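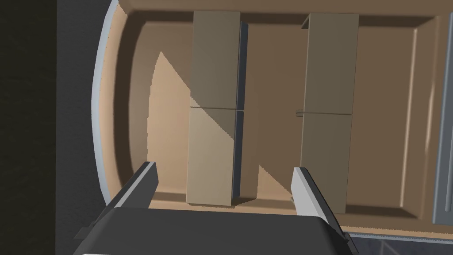 Ticket: Gripper budget hold, Sivow simulation licence and finger set
Status: Open, waiting on supplier
Priority: Normal
Queue: Equipment planning
Opened: 22/07/2023

Summary

The purchase request for the Clinitix tray-handling cell is on hold. The request covers one arm, one two-finger gripper, a spare finger set and the Sivow simulation licence. Finance will not release the gripper line until we can say which finger set is being bought. The simulation run was meant to answer that and hasn't yet.

Details from requester

The quote from Pylypenko lists two finger sets, standard and long. The long set costs $300 more and has a longer lead time. The request went in with the standard set because that is what the demo unit had at Prinden in June. Clinitix has since confirmed that the cell will have to take tall, narrow packs out of a deep basin with rounded corners, and that the packs may be standing on edge when the tray arrives.

Questions to settle before the order is placed:
- whether the standard fingers reach far enough down without the palm housing meeting the rim
- whether the fingers open wide enough to go either side of a pack
- whether we need the Sivow licence for a full year or can get by on the short term

Log

Entry 1
Loaded the basin model and two tall packs in Sivow. Gripper approaches from the near side with the fingers apart. Packs are upright and parallel with a wide gap between them, so there is floor to aim for. No grasp attempted in this entry. Saved as the starting point for the reach check.

Entry 2
Ran the reach check with the standard fingers against the pack in the middle of the basin. Passed with 10 mm to spare at the palm. Moved the pack closer to the wall and the check failed on collision between palm and rim. Repeated with the approach tilted and got the same failure.

Entry 3
Swapped in the long finger model. Import failed with a units error. The file from Pylypenko was in inches and the rest of the cell is in millimetres. Rescaled and re-imported. The fingers loaded but the joint limits did not come across, so the opening width can't be trusted. Asked Pylypenko for a corrected file.

Entry 4
Looked at lighting while waiting. The default sun angle puts hard patches of light on the basin floor and across a pack, and the camera quote assumes even light. Turned the sun off and used an overhead panel to match the Clinitix room. This matters for the budget, as the camera line has no allowance for a hood or a lamp. Added it to the list as a possible extra, not costed.

Entry 5
Corrected file received. Joint limits are now present. Opening width matches the data sheet. Long fingers pass the reach check at the wall and in the centre. They have not been checked in the rounded corners.

Entry 6
Licence question. The Sivow trial has 7 days left. The short term licence is sold per seat in blocks of 4 months and can be extended once. The full year is cheaper per month, but we would only use it again if the second cell goes ahead, and that is not in this year's capital plan. Recommending the short term.

Current position

The standard set is not suitable if packs can sit against the wall. Clinitix has been asked whether they can guarantee a gap at packing. If they can, the standard set stands and the request can go through unchanged. If they can't, the gripper line has to be revised to the long set and the request goes back for approval at the new total.

The spare set must match whichever fingers are ordered. The original request had the spare as a separate line with its own part number, and it would be easy to change one and miss the other.

Actions outstanding

Clinitix: confirm pack spacing in writing.
Pylypenko: reissue the quote with both finger sets shown as options and the lead time for each.
Equipment planning: run the corner check with the long fingers before the trial licence lapses. Get a price for a lamp and a hood.
Finance: hold the gripper and spare lines only. The arm can be released now, as both finger sets fit the same flange.

Ticket stays open until the revised quote is attached.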